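Workshop notebook, two-arm table
18/07/2018

Long evening, and a good one on the whole, so I'm writing it up properly while I still remember which screw went where. Chidubem and Sanaa both asked to be kept in the loop, and Olumide will want to read the bit about the cables (sorry in advance, Olumide).

Started with the left shoulder. It had been creaking under load since we moved the table, and I'd more or less convinced myself the gearbox was going. Took the cover off, had a good look, put it all back, and then found that two of the base screws would turn with my fingers. Snugged them down with threadlocker and the creak went away. I felt silly for a minute and then very pleased, because a new gearbox from Vorkon would have eaten the rest of the budget until November.

After that I went on to the bins. Folasade's idea of putting them right up against each other is a keeper, I think. With a gap between them the arm had to lift high and come down again, and the elbow doesn't love that. Rim to rim, the move from yellow to blue is short and can stay low. I've put the new positions in the Gitville folder under "bins close" so we can go back to the old ones if anybody hates it.
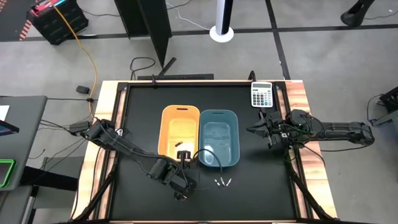 Bins rim to rim, brown block in the yellow one, left gripper at the near rim and right gripper open over the black surface.

The block sits on a slant, and I'd like to keep it that way for the first tests. It's easy to get a nice straight pickup and then fool yourself that the wrist angle is right. Chandrasekhar suggested turning it a little further each time and writing down where the fingers start to skid, which sounds dull but is probably just what we need. I'll make up a page for it at the back of this book.

Now, cables. The three-way lead with the pale tips is still lying on the work surface just below the blue bin, and it needs a proper home before we run anything at full speed. I'd like to bring it back along the arm and tie it down at two points, leaving enough slack for the wrist to turn all the way. If anyone has a bag of the soft reusable ties, please leave it on the shelf by the door. The stiff ones from Garnport dig into the insulation and I've gone right off them.

Speed limit is set to 20 percent on both arms. Please leave it there until we've done the slack check together! I know it's slow. I had a cup of tea during one homing run and still had time to rinse the mug.

To do next time:
Tie down the three-way lead
Check the base screws on the right arm too, same size driver
Mark the bin corners on the work surface with tape
Start the slanted block page, 5 tries at each angle
Ask Sanaa if the Wike power supply is free to borrow

Key is back on its hook. F., I used the last of the threadlocker and will bring more.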